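Firdevs Ersoy
2 December 2020

Thread on what lives on my table. A few people asked after I posted about kitchen storage in March and I never answered.

1/ The rule is that the ketchup gets its own plate. It leaves a red ring on anything white and the table is white. A plate goes in the sink, a table doesn't.

2/ The colander stays out too. It's the thing I reach for most and it's too wide for the Lavoie shelf.

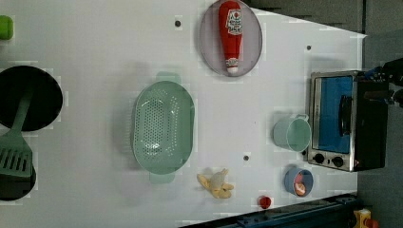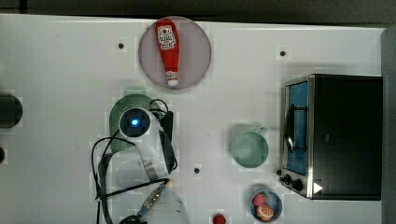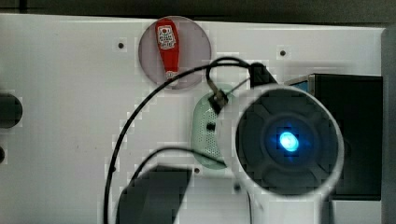
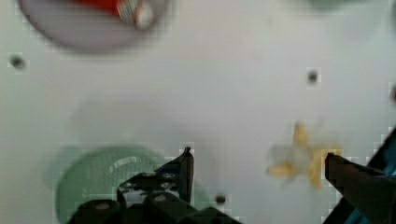 3/ The shelf is 115 cm long on paper. With the brackets in, I get roughly 100 that I can use. Measure between the brackets before you buy one.

4/ Toaster oven placement. I tried it on the left first and the door opened into the spot where I chop. Right side is better. Leave a gap behind it for the heat and don't store bread bags on top. I did that once, in the Natville apartment, and scraped melted plastic off for an evening.

5/ Mugs. I had a tree for them, the Zirnex one. It tipped every time I took a mug from one side and not the other. Gave it away. I keep one mug out and the rest go in the cabinet.

6/ Spatulas: I don't use a crock. They come out covered in dust and grease if you don't use them every day. Drawer, handles all facing the same way. The slotted one goes in front.

7/ Someone asked about green. No plan there. I bought the colander, liked the color, and kept picking it after that. If a piece breaks I'll replace it with whatever the store has.

8/ Cleaning is warm water and dish soap, then a dry towel. I used a spray from Warnedley for a while and it left streaks on the white. Vinegar was fine for the streaks but the smell hung around until dinner.

9/ Things that do not get to live on the table: mail, keys, batteries, chargers. They go in a bowl by the door. The bowl is full, that's a separate problem.

10/ Whole setup, shelf included, came to 210 dollars. Most of that was the toaster oven. The colander was secondhand.

11/ Still to do - the cabinet above the sink. It has 3 lids in it that don't fit any pot I own. I've been holding on to them in case the pots show up.

12/ To the person who asked if ketchup should be in the fridge: mine goes back in after dinner. The plate stays where it is so I know where to put the bottle the next day.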